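Unit 6. Automated disassembly: effects on staff
Case: desktop refurbishing at Folen, Grivdale site 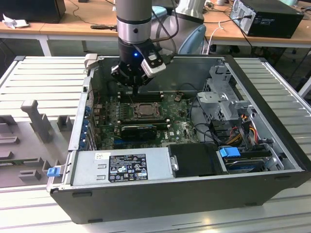

One bench technician told the Grivdale survey that the arm had taken the part of the job she could do while talking, and left her the faults.

Before the cell: 14 technicians, 1,000 towers a month. After: same headcount, 3,000 towers. Manual work shifts from memory removal to fault sorting and fixture changes.

Pay grades were not revised. Training ran 22 hours per person.

For September: read Timmermans, ch. 3. Note who may stop the arm.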